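Werow Shared Workshop Build Guide
Section 5: Soft-goods handling - setup, first grip and release

Revised 4th July. Maintained by Radu Ciobanu, Stasirville workshop.

This section assumes the arms are mounted, the joints are homed and the stop button has been tested as in Section 4. If you have changed a hand or a wrist cable after finishing Section 4, go back and repeat the joint check before you continue.

Cloth is harder to handle than the blocks used in the earlier sections. It folds, sags and catches on things, and the force reading at the fingers stays low until the fabric is pulled tight. The settings below are slow on purpose. Leave them that way until you have a full set of clean runs.

5.1 Before you start

You will need:
- One piece of plain cloth, hemmed, with no buttons or zippers
- The Dridwood control box, powered and connected
- The Ferrand grip profile named "soft", copied to the control box
- Hook-and-loop cable ties
- A second person to stay at the stop button

Caution: Keep hands, hair and loose sleeves away from the arms whenever the motors are live. The arms can move as soon as a profile is loaded, even if no routine is running.

1. Pick a work spot with soft furniture and a clear floor. A sofa works well. The front gives the cloth something to rest against.

2. Walk the floor and look for cables. Move any that cross the area where the feet will stand. Cables that have to stay should lie flat and run off to one side.

3. Check the slack at each wrist. Turn the wrist joint by hand, motors off, through its full range. The cable should form an open loop and never go tight. If it does, free the tie nearest the elbow and feed a little more cable through.

4. Look at the loop again from the side. A loop that hangs too far out can snag on furniture when the arm swings. Shorten it at the elbow end, never at the wrist end.

Note: We lost an afternoon in April to a wrist cable that had been tied too short. The arm reported a motor fault, and we swapped the motor before anyone looked at the cable. Check the cable first.

5.2 Two-handed corner grip

In this routine both hands take hold of the cloth, one at each end, and keep it low against the furniture before any lift is tried.

1. Place the cloth by hand at the foot of the sofa. Do not smooth it out. The routine is meant to deal with folds.

2. Step back out of reach and call "clear". The person at the stop button answers before you go on.

3. Load the "soft" profile and set arm speed to 5 percent.

4. Send both arms to the ready pose. They should come forward and down together. If one arm trails the other by more than a moment, stop and repeat the homing in Section 4.

5. Jog each hand to its end of the cloth and close it. Close the left hand first, then the right.

6. Hold and check the grip before you lift anything. 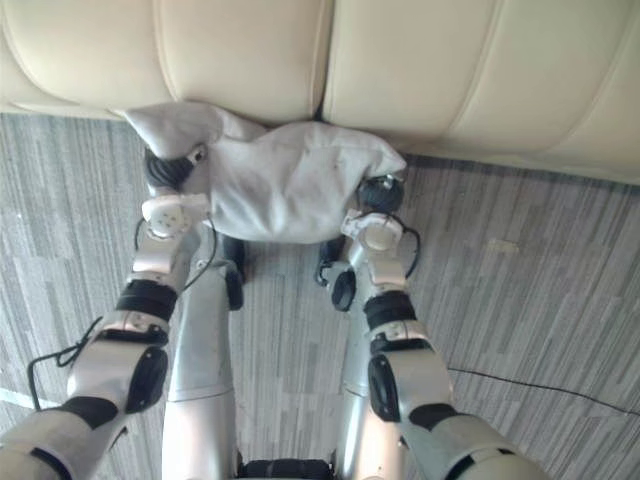
Figure 5-1. Cloth gripped at both ends against the base of the sofa.

Some sag in the middle is fine at this stage. The cloth does not need to be flat or tight. What matters is that each hand has fabric between its fingers and that neither hand is pushing into the upholstery.

7. Raise both arms a small step at a time. Watch the cloth and the wrist cables together. If the fabric slides out of one hand, stop, open both hands and start over from step 1.

8. Lower the arms to the starting height and open both hands.

Caution: Do not use this routine on furniture you care about until the force limit is set. Leather marks easily, and a closed hand dragged along a seam can pull the stitching.

Setting the force limit: open the profile on the control box, find the line marked "close limit" and enter 81. This is a raw setting with no unit. Higher values hold thick fabric better but will also pinch whatever is behind it. Save the profile under a new name so the original stays as it was.

5.3 Release and clearance check

Run this check after every change of fingers, covers or force limit. It confirms that the hand can be held clear of the fabric with the fingers pointing down, and that the cover is not pulling on the finger joints.

1. With the motors off, look over the ribbed cover on the hand. It should sit evenly around the hand. Twisted ribs put a side load on the fingers.

2. Look into the openings in each finger joint. Clear out lint with a dry brush. Do not use compressed air, which drives lint deeper into the hinge.

3. Wipe the fingertip pads with a dry cloth.

4. Turn the motors on and jog the hand beside a folded piece of fabric, fingers down. Stop just short of the surface underneath.

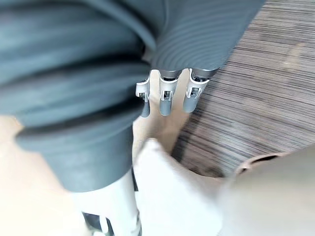 5. Hold the pose and watch the fingertips. They should stay still. A slow downward creep means the brake on the elbow joint needs adjusting, and the arm should not be used until that is done.

6. Jog the hand straight up, then sideways. If a finger drags the fabric along with it, add clearance to the release height and try again.

Note: The view from the wrist blurs when the hand moves. Wait for the arm to settle before you judge the gap. Anything very close to the lens will stay soft even then, so check the last bit of clearance by eye from the side - with the motors off if you need to lean in.

5.4 Problems

Only one hand closes. The profile was loaded on one side only. Load it again with both arms selected.

Hand closes but comes away empty. The approach height is too high, or there is no fold for the fingers to take hold of. Lower the approach a step, or bunch the cloth a little before the next try.

Cloth stays in the hand after release. Lint in the joints, or a fold caught behind a fingertip. Stop the motors before you pull it free.

Feet shift on carpet. Lower the arm speed and bring the cloth nearer to the feet so the arms do not reach as far.

5.5 Shutting down

Bring both arms to the rest pose, open the hands and turn off the motors at the control box. Write the profile name and close limit in the bench log, along with any run that was stopped early. Section 6 covers lifting and folding.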